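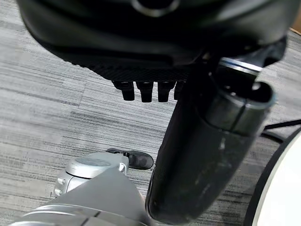

How do you get rid of visible seams between striped carpet tiles?
Turn every other tile a quarter, or line the streaks up and keep the joints tight; the seams fade either way once the pile is brushed over them.

Posted in July by plinthwork

Long version. Our floor in the Stotbridge office is square tiles with long streaks in light gray, charcoal and white, not all running the same way. Whoever picked it wanted a brushed look. What I see, at 4 p.m. with a headache, is a barcode. I have 10 spare tiles from the Osell box in the closet and an urge to start turning things. Do I?

tack_strip_tom
Leave it. Streaks all one way is how you make a room look longer, and it hides crumbs like a champ. Quarter turn gives you a checkerboard, and then you'll be on here asking how to get rid of the checkerboard.

lowpile
Disagree with Tom, as is tradition. I quarter-turned a whole hallway and the joints vanished. Also the arrows on the back of the tile are there for a reason, so look at those before anybody gets creative.

plinthwork
The arrows say one way. The leaflet says either way. The leaflet and the arrows should get a room and talk.

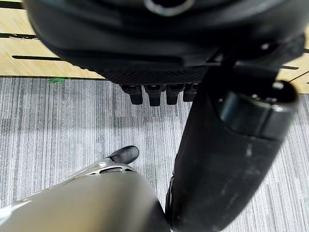 Carpet again, with some faint shadows on it.

lowpile
Shadows are your friend for this. Dim the overheads, put a lamp on the floor and look across the tiles at a low angle. Any raised edge will show up. Fix those first and you may stop caring about the stripes.

hillach_floors
I lay these for a living, over in Hillach. Try 2 tiles by the door, turned, and live with them for 3 weeks. If you hate them, turn them back. Don't glue anything. And don't mix in spares from a different dye lot unless you want a very subtle patch that only you will notice, forever.

tack_strip_tom
So, leave it.

hillach_floors
With extra steps.

plinthwork
Two tiles turned. A coworker asked if we'd had a leak. The people at Mészáros Flooring say they can match the dye lot if I send in a tile, so now I have to choose which one to give up.

Last updated: July
Contact | Copyright the Underfoot Forum | Back to top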